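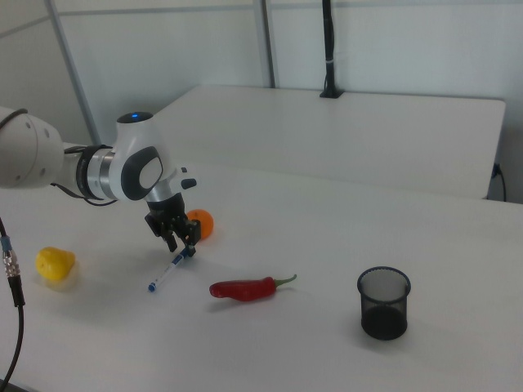
Ingeborg Hamann
Contributing writer, test methods

Print | E-mail

Most gripper comparisons I get to read report one number, the pick rate, and most of the argument that follows is about objects that were easy to pick. I think the pick rate should be dropped from the front page of these reports and replaced with the placement error at release.

Take a marker pen on a flat table. A parallel-jaw gripper closes across the barrel, the pen centers itself between the fingers, and the lift succeeds at almost any reasonable force. At Brelel we ran 186 marker trials over two finger sets, and the pick rates were too close to rank. The release was another matter. A pen held a little off its midpoint pitches when the wrist turns it toward vertical, and the tip then meets the rim of the cup instead of the opening. One finger set lost 6 trials that way. The other lost none. A report that scored only the lift would have called them equal.

The choice of objects makes it worse. Toy fruit and vegetables are cheap and easy to replace, and I have no quarrel with them as clutter. A ball tests centering. A curved chili tests whether the planner picks a sensible grasp axis. Neither has a right way up when set down, so neither says much about placement. 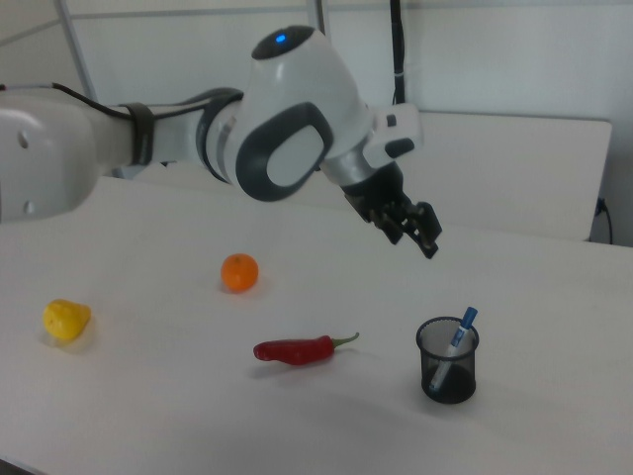 OPINION / TEST METHODS

A mesh cup is a better target than the foam blocks in the Buschmann procedure. The opening is narrow enough to punish a bad wrist angle. It also moves when struck, so the final cup position can be measured and logged as a second error term.

Dörte Wiegand at Niltine disagrees. Her view is that placement error mixes the gripper with the arm, the controller and the camera calibration, and that a buyer of fingers should not be charged for a poor hand-eye transform. The objection is fair. My answer is to hold the rest of the cell fixed, recalibrate before each finger change, and publish the residual next to the result. We did this 7 times in May.

Cycle life figures need the same treatment. A finger pad rated for 4000 closures is rated for closing. I would like to know its slip at release when half worn.

Share (7)

Comments (3)

padwear: What closing force on the marker? Without it the pitch result is hard to use.

T. from Grullomville: We tape the cup down. Never thought of logging where it ends up. Will try it Saturday.

cell_four: Agree with Wiegand. Recalibrating between finger sets adds its own scatter.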